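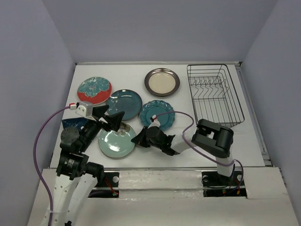
Érica Dantas wrote in to ask why anyone would spend money teaching a machine to rack plates when a dishwasher has been around forever. Fair point, Érica! But the dishwasher only washes. Somebody still has to load it, empty it, and deal with the good plates that can't go in, and that's the bit I get the most mail about.

So can a robot do my dishes yet?

Some of them, slowly. Moving plates between a table and a rack is one of the chores I'd call "nearly there." Scrubbing burnt cheese off a lasagna pan, no. I wouldn't hold dinner for it.

Why are plates so hard?

They're flat, they're shiny, and no two in my cupboard are the same size (I blame flea markets). A two-fingered gripper has to catch a thin rim, tip the whole thing up on edge and find the right slot between the wires. Glossy glaze throws bright spots back at a camera too. And when plates sit close together, going in for one without knocking its neighbor takes real care.
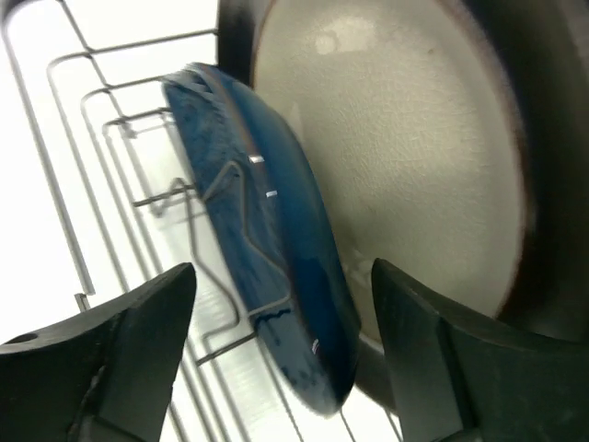 Is it any better in a shop or a factory?

Much better, if the job stays the same all day. My cousin's old workplace, Drusargate, has 24 arms moving the same part from the same tray, and they're great at it. Swap in a different part, though, and you're waiting on a technician. Kitchens are nothing but different parts.

Do I need two arms?

For dishes I'd say yes, or you'll wish you had. Think how often you hold the rack steady with one hand, or pass a bowl across.

What about laundry?

Towels, sort of. Fitted sheets, ha! I can't fold those either.

When should I buy one?

I'm not buying this year. Ask me again in September, when I've caught up on the reader mail (807 messages, please be patient with me) and have had a proper look at what Tokmont and Mundora are offering.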